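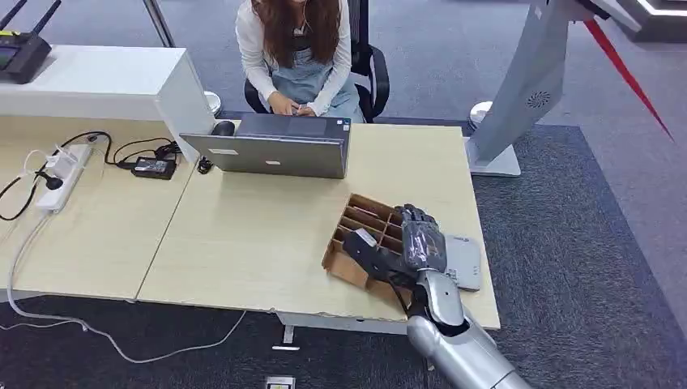
The night market in Brallgate opens at five in the afternoon, but the woman who runs the Retamal stall is at the car park before two. She sells empanadas, a corn pie in small clay dishes, and in the colder weeks a bean soup. I met her behind the stall, where we sat on two crates and she continued to fold dough during the whole conversation. She asked me to leave her name out. "The people know the stall, they don't need to know me," she said. "Write Retamal, it is enough."

She came to Dridbridge eleven years ago and worked first in a hotel kitchen. The stall began with one folding table at a school fair. "I made 60 pieces and I was afraid I will carry 50 home," she told me. She went home with an empty box and a list of phone numbers from parents who wanted to order.

Now she makes about 900 empanadas for a normal market weekend. The record is 1,013, sold on one hot weekend last July. She remembers the number well, since the last 13 were meant for her own family. "My son was very angry. He had toast."

The dough is the part she will not give to anybody else. It has flour, lard, warm salted water and a little white wine, and it must rest for the night. I asked if she had tried a machine for rolling. She had, for one month. The discs were all perfectly round, she said, and they tasted of nothing. She sold the machine to a bakery and bought a second fridge.

For the filling she uses beef cut by hand, and the same weight of onion as meat. Customers sometimes complain that this is too much onion. "Then they eat it and they stop to complain," she said. The cheese version was added later, for the vegetarians, and it is now almost half of what she sells. She is a little bit offended by this.

We spoke also about money, which stallholders do not always like to do. A pitch in Brallgate has become more expensive, and the new rule about gas bottles means that everybody must have an inspection each year. She paid for hers in spring. An empanada costs five pounds for two, and she has kept this price for three summers. "I look at the price of beef and I feel sick. But if I go to six, the students will not come, and I like the students. They eat standing, they burn the mouth, they come back."

The market itself is changing. When she started there were nine stalls, mostly burgers and one crêpe van. Today you can walk past dumplings, jollof rice, Sri Lankan pancakes and a man with only pickles. On a dry evening up to 2,000 people pass through, according to the organisers. She thinks the queue for the toilets would confirm it.

Next to her stands the coffee cart called Levier, and the two have an arrangement. He keeps her place when she must fetch more trays from the van, and she feeds him. I asked what he likes best. "The soup," he shouted over the counter, before she could answer. The soup was not on the menu that day, and there followed a short discussion between them which I did not completely understand.

Many people ask her when she will open a restaurant. A landlord in Dridbridge offered her a small place near the station last year, with a kitchen already inside. She visited it twice and said no. "In a restaurant I am in the back and I see only plates. Here somebody bites, and I see the face." She would like a second stall, perhaps at the harbour, if she can find a person who folds fast enough.

How fast is fast enough? She showed me. The edge of the dough was closed before I had found my pen. I tried one also, and it opened in the oil. She gave it to me for free.

Retamal is at the Brallgate night market until the end of September, in the row beside the old bus shelter. Come before eight if you want the corn pie.

June 1, 2025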